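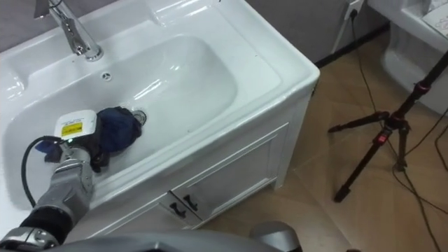
I have a soft spot for dull examples, and I reckon the people gathering them deserve more credit than they get. When we started the Harnell set at Wonon, we had 324 demonstrations of wiping jobs, and I thought (bless me) that we were nearly done. Then I sat down one Tuesday with a pot of tea and watched 74 of them through, and 46 were so alike they could have been the same wipe in a different colour of cloth.

Variety is what a learning system is hungry for, and I'd sooner have 70 awkward examples than any number of tidy ones.

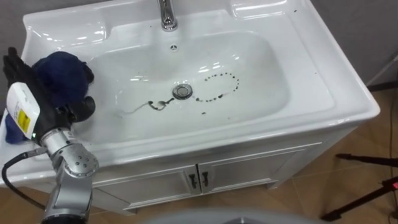 Mess is the part we always skimp on -- everyone wants to get to the wiping, and I do understand that! But a mark has its own character. A loop of dark dots on the right of a basin asks for a different path from a thin smear running left of the drain, and a lone spot just under the loop is easily missed by a cloth that's busy elsewhere. I'd happily spend a whole morning on the marks alone, and label every one of them before the arm goes near the bowl.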